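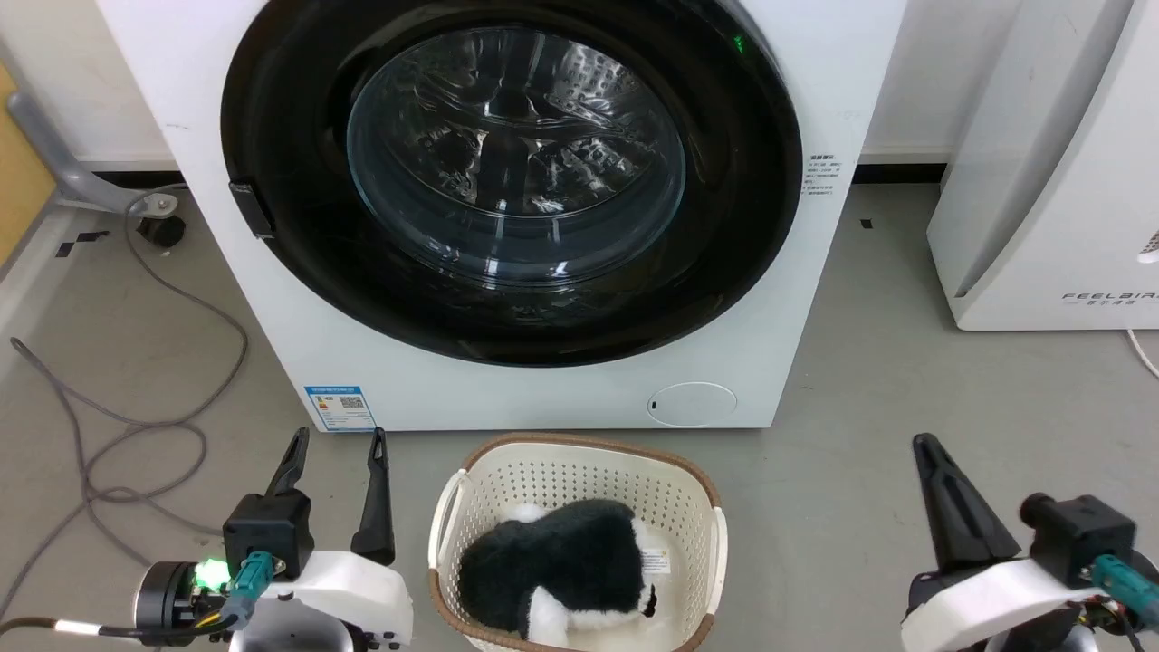 Laundry is the washing of clothing and other textiles, and, by extension, the clothes waiting to be washed and the room where the washing gets done. It is one of the oldest household jobs in the world, and it has a wonderfully rich history!

Early methods

Long before there were machines, people washed clothes in rivers and streams. Moving water carried the dirt away, and cloth was rubbed, twisted or slapped against flat rocks to loosen what remained. Where no stream was close by, water was hauled home and heated in large pots. Wooden bats, often called washing bats or beetles, were used to beat the cloth, and some surviving ones are beautifully carved.

Soap was a luxury in many places for a long time. Lye, made by running water through wood ash, did much of the work instead, especially on white linen. Sheets were then spread on grass to bleach in the sun. In parts of Europe the big wash happened only a few times a year, and a well-stocked linen closet was a real source of pride. 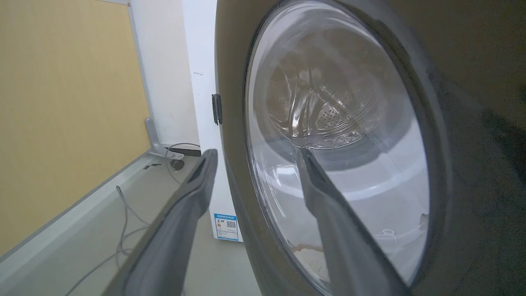
Public wash houses

Many towns built shared wash houses, with stone basins fed by a spring or a canal. They were lively places (news traveled fast across the basins) and a good number still stand. The wash house at Ellden has 4 basins set in a row, each fed by the one before it, so that rinsing took place at the clean upper end and scrubbing at the lower. It was restored in 1987 and its roof was rebuilt using 659 of the old tiles.

Drying and ironing

Line drying remains common all over the world, and it is still the gentlest method for most fabrics. Sunlight also fades stains, though it can fade dyes too. Before electric irons, flat irons were heated on the stove and used in pairs, one warming up while the other was in use.
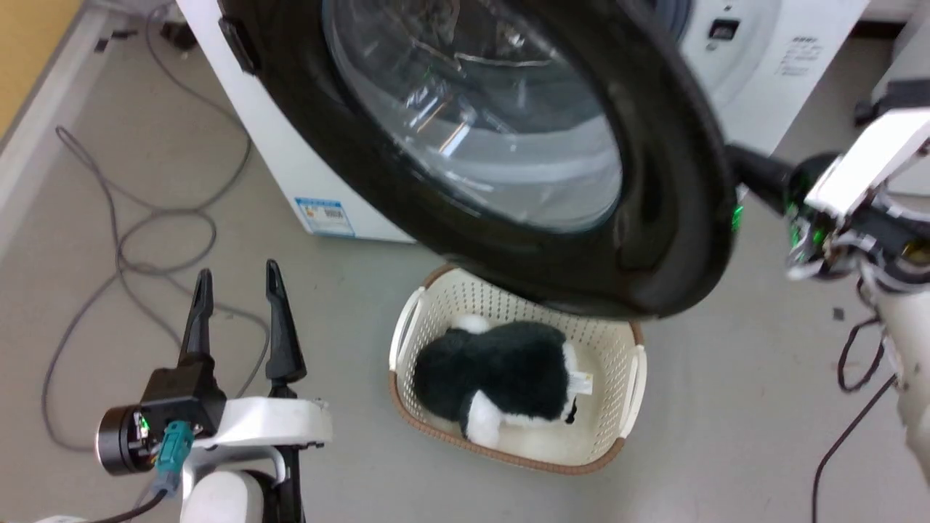

Laundry symbols

Care labels use a small set of picture symbols. A tub stands for washing, a triangle for bleaching, a square for drying and an iron for ironing. A cross through any of them means "do not." Dots show heat, with more dots meaning hotter, and once you know the system you can read a label from almost anywhere!

See also: Soap, Clothesline, Linen, Ironing

Page last edited 4/21/23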